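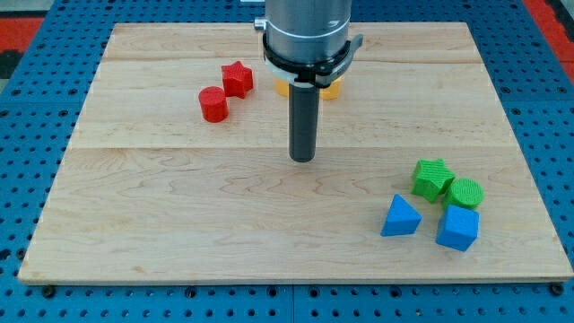 A maple board on a perforated blue work table.

The owner of Tralden, a one-person business that writes manuals and product guides for toolmakers and furniture firms, raised her rates last August for the first time in four years. She had put it off so long that she was earning less per page than when she started.

"I kept telling myself I'd do it after the next big job," she said. "Then the next big job would come in at the old price and I'd be stuck with it for months."

She works from a spare bedroom in Weremmont and usually starts at 6 a.m. Before going freelance she was a staff writer at Runeritz, where she learned to take apart a machine and write down the steps. Runeritz is now one of her clients. It was the first one she wrote to about the increase.

"I sent three sentences. The new rate, the date it started, and a line saying current projects would stay at the old price. I had a much longer version with a lot of apologizing in it, and I deleted that one."

Runeritz agreed the same afternoon. Most of the others took a week or two. One asked whether she would keep the old rate in return for a guaranteed number of pages each month. She turned it down.

"They'd promised me volume before and it didn't show up. I didn't want to argue about it, so I said no thanks and sent them the names of two other writers."

The longest talks were with Steinarsdóttir, a maker of tables and shelving that had hired her for a full catalog rewrite. The catalog ran to 274 pages, and the quote had gone out before the increase. The company then added assembly instructions for a new line and assumed they were covered.

"That part was my fault. My quote said 'catalog text' and left it there. Now I list what's in and what's out, and how many rounds of changes they get."

They settled on a separate fee for the instructions. She also changed her payment terms, from 30 days to 14, and asks new clients for a deposit.

"The deposit made more difference than the rate did, at least at first. I used to spend a good part of every month wondering which invoice would land before the rent was due."

She still does her own bookkeeping, which she dislikes and does late. She has thought about paying someone to handle it, but so far she has spent the extra money on a better chair and on taking fewer rush jobs.

Asked whether she would wait four years again, she said she now has a reminder set for every August.

"I look at the numbers and decide. Some years I might leave the rate alone. I just want to have looked."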